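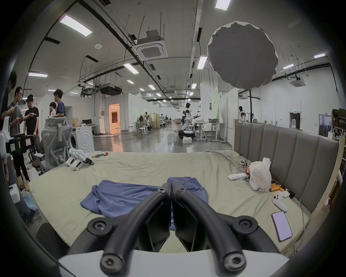 Srithong Course in Domestic Textiles and Room Care
Unit 2: The bed as a working surface
Handout notes, Sakda Phetsri

Scope

These notes cover the clearing of a bed that has been used as a table, the folding of soft articles on it, and the resetting of the bottom sheet. Mattress care and stain treatment are dealt with later in the course. Students should have read the Unit 1 notes on fibre types before the practical.

Terms

Loose item: anything on the bed that is not bedding.
Soft article: a loose item made of cloth, such as a shirt or a towel.
Head side: the edge of the mattress that meets the headboard.
Free side: any edge that can be reached from standing.
Set: the state of a sheet when it lies under even tension with no fold crossing it.
Drag crease: a crease made by pulling an object or a cloth across a sheet that is not held at the far side.

Why beds collect loose items

A bed is large, flat and at a convenient height for putting things down. In a small flat it is often the largest clear surface available. Phones, game controllers, small boxes, carrier bags and sweet wrappers are the usual load, with one or two soft articles among them. The load tends to drift towards the head side, where the headboard acts as a stop. Items in the middle are the last to be picked up, as they need a full reach.

Weight is rarely a problem. The main effects are creasing of the sheet, small hard objects lost in folds, and food residue. A crumpled garment left on the sheet will hide anything of the size of a wrapper or a battery, and should never be gathered up in one movement.

Order of clearing

1. Rubbish. Wrappers and empty packets go first. Place a bag on the bed, upright and open, on the free side nearest the worker. A bag that already contains something is checked before use.
2. Electrical items. Phones, chargers, controllers and loose cells are lifted singly and put on a hard surface. Cables are lifted at both ends. Loose cells are kept apart from one another and from metal.
3. Boxes and rigid items. Small boxes are lifted from above. A box on its side is turned upright before lifting in case it is open.
4. Soft articles. These stay on the bed until everything else has gone, and are then folded in place.

Steps 1 and 2 may be exchanged where a phone or charger is lying among the wrappers. The soft articles always come last.

Channelled headboards

A padded headboard with vertical channels needs separate attention. Each channel meets the mattress in a shallow pocket, and crumbs and foil collect there. Pass a hand along the join from one side to the other, then use a soft brush, working down each channel. Do not brush along the length of the headboard, which carries dirt from one channel to the next. Where there is a timber surround, the upholstery is done first and the timber wiped afterwards with a dry cloth.
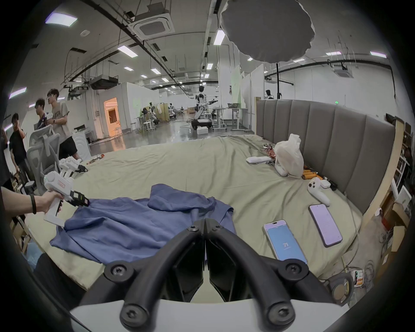
Folding a shirt on the bed

A bed is a softer base than a table and gives less resistance to the hand. The shirt moves with the sheet. For this reason the sheet is smoothed locally before folding begins, over an area slightly larger than the spread garment.

a) Find the collar. In a crumpled shirt the collar is the stiffest part and is the quickest point of reference.
b) Hold the shirt by both shoulders and let it hang. Shake once.
c) Lay it face down, collar away from the worker.
d) Smooth outward from the centre line with the flat of the hand. Do not smooth towards the centre.
e) Bring in one side, with its sleeve, to the line of the collar. Repeat for the other side.
f) Fold the hem to the middle, then the lower half to the shoulders.
g) Turn over and check the front edge.

Common faults at step d: the sheet is taken up with the shirt and a drag crease forms beneath it, or one sleeve is left doubled under the body. Both show as a ridge along the finished fold. If a ridge can be felt, open the shirt and return to step c.

Towels are folded by halves. A towel found at the front edge of a bed should be lifted clear of the edge before it is opened, or its own weight will pull it to the floor.

Light and dark cloth

Creases on a pale sheet show mainly by shadow and are best judged with the light coming from one side. On dark and mid-toned cloth they show less from above, and the worker should crouch to look across the surface. Ceiling lights alone tend to flatten the appearance of both.
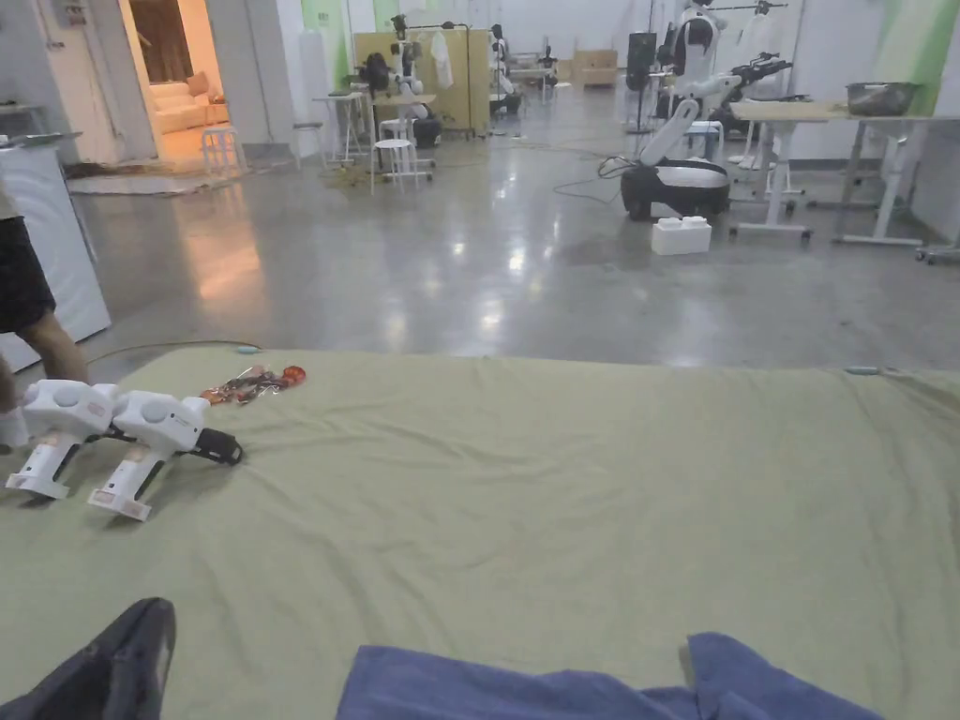
Resetting the sheet

Flat cloths laid over a low platform or mattress may be held in one of three ways: by tucking, by elastic, or by clips at the edge. Clips are quick and suit a cover that is changed often. They concentrate the tension at a few points, so creases run out from each clip across the cloth, frequently on the diagonal. The remedy is to release the clip, ease the cloth sideways and clip again. Pulling harder at the opposite edge makes the diagonal worse.

For tucked sheets the order is head side, foot, then free sides. A sheet with a cut length of 2,790 mm allows a full tuck at both ends on the practice beds. The practice sheets are plain weave, thread count 200, and are washed at 30 degrees.

Small items left on the cloth during resetting will travel towards the lowest fold. Any wrapper seen at this stage is removed before tension is applied.

Practical

Students work in pairs at the Relska room. Each pair clears and resets one bed, then changes places and repeats. Record on the sheet provided: the order in which items were removed, any item found inside a fold, and the position of any crease that remained after setting.

Reading before the next unit: Tromis notes, section on edge fixings. Clips are to be returned to the drawer by the door.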